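Why Do We See Reflections and Shine?

When you go into a dark room, you cannot see your toys. They are still there, but no light comes from them to your eyes. To see a thing, we need light. It can come from the sun, from a lamp or from a candle.

Light travels in straight lines and very fast. From the sun to the Earth it needs more than eight minutes. When light meets a thing, one part of it goes inside and the other part jumps back, like a ball from a wall. We say that the light is reflected.

A mirror is very smooth, so all the light jumps back in the same order. That is why you can see your face in it. Paper is rough, even if your finger does not feel it. The light jumps from it to all sides, and you see only white paper. Many things are between these two - they have their own color, but also a bright stripe of shine.
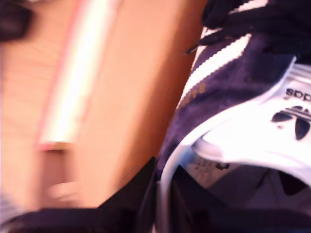
Try it at home

You need a spoon, a small flashlight and a sheet of paper.

1. Ask an adult to make the room a little dark.
2. Put the flashlight 40 centimeters from the paper and look at the light on it.
3. Now put the spoon in the same place. Move your head slowly to the left and to the right. Does the bright spot move too?
4. Turn the spoon and look at your face on both sides. On one side you are upside down!

Never look directly into the sun or into a strong lamp.

Text: Yolanda Miranda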